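Tranen two-part furniture enamel, satin grey, 2 L kit

Price paid: $84 from the Purnville store, hardener included. Coverage on the tin is given for sealed timber only. Raw pine will take more on the first coat.

Preparation was done to the printed instructions: wash with sugar soap, rinse, sand with 400 grit, wipe down, prime. The enamel was mixed by weight on kitchen scales. Pot life in a cool garage was longer than the sheet suggests, and the mix stayed workable until the second bedside piece was finished. Levelling is good with a foam roller. With a brush it drags after a few minutes, and lap marks remain visible in low-angle light.

The colour dries one shade darker than the lid sticker. Anyone matching existing furniture should do a test patch and wait overnight before judging it.
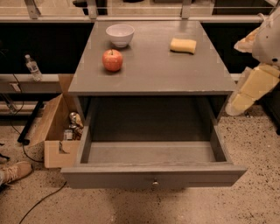

Page last changed: July

Edges are the weak point of any painted tabletop, grey ones in particular, as a paler layer shows through once the corners rub. Tranen recommends a third coat on corners and front edges. I would treat that as mandatory, and break sharp arrises with the sanding block first – paint pulls thin over a square edge.

Drawers need separate attention. Leave the runners and the contact faces bare. The enamel adds enough thickness to bind a close-fitting drawer, and painted faces tend to stick together in humid weather.

Against the Eltier water-based equivalent, the Tranen is harder after full cure and resists a thumbnail better. The Eltier has less odour and washes out of rollers with water. Tranen needs its own thinner, sold separately.

Recommended for bedside tables and shelving. For a desk, I would still add a clear coat.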